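Kotau Opens Second Training Salon in Nilley

Kotau has opened a second training salon in Nilley, with places for 65 students in its first term, which begins in November. The salon offers cutting, coloring and styling at reduced prices. All work is done by students under the supervision of licensed staff.
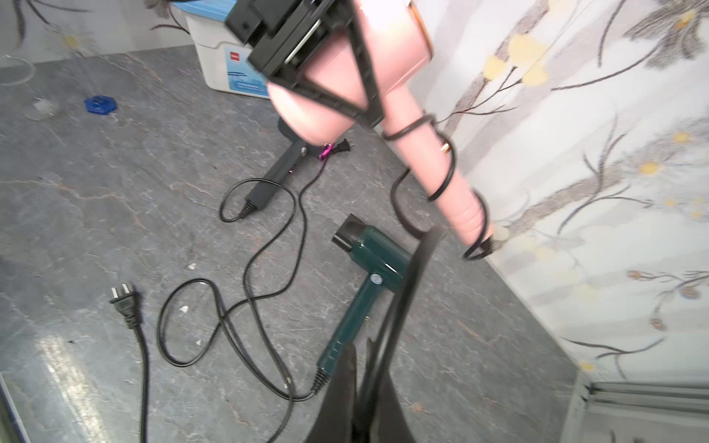
Ayane Tamura, director of education, said the Nilley site received 200 applications. "We are pleased with the response and expect to add evening classes next year," she said.

Kenta Uchida, formerly of the Wumoleck salon, has been named senior instructor – he will also lead the bridal styling course.
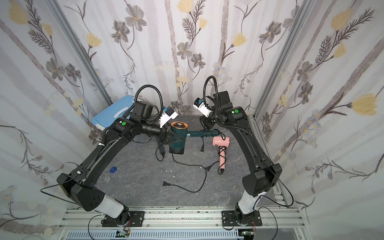
Filed under: Beauty Schools, Local Business

Appointments may be made by telephone or at the front desk. Clients under 16 must be accompanied by an adult.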